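How to get your folding room ready for automation (without losing your folders)

Updated 06/06/2026

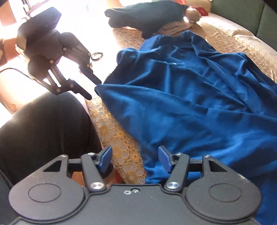 We started at Nenine in January. Linen and drapery cleaning, 238 pieces on a slow shift, 1000 on a bad one. The plan was to teach machines the boring part of folding and keep people on the rest. Steps below, in the order I wish we'd done them.

1. Talk to the folders first. Before any quote gets signed. Tell them which tasks are moving and which are staying. We did it second. Bad idea, took weeks to fix.

2. Sort by fabric, not by customer. Velvet, lace, plain cotton, knits. Velvet creeps and holds a crease, lace snags. Start with plain cotton. Really.

3. Let your best folders do the demonstrations. Two grippers, one per hand, same fold again and again. It's slower than bare hands and they will hate it at first. Pay the normal rate plus something. Piece rate is out for those hours, obviously.

4. Short turns. We do 4 demonstrations, then swap. Wrists get sore otherwise.

5. Write down the fixes. When somebody re-grabs a corner or smooths an edge before lifting, note it. We keep ours in Drallon, a paper sheet is fine too.

6. Change the job titles when the job changes. Our folders now check, re-fold rejects and decide what teh machine shouldn't get. Thats more skill, so we moved them up a pay step after 7 weeks. Should of been sooner.

Still by hand here: anything pleated, anything with beads, anything old. No plans to change it.

Next page covers shift schedules and who gets to hit stop (everyone).

We use cookies to improve your experience on this site. Accept all | Manage settings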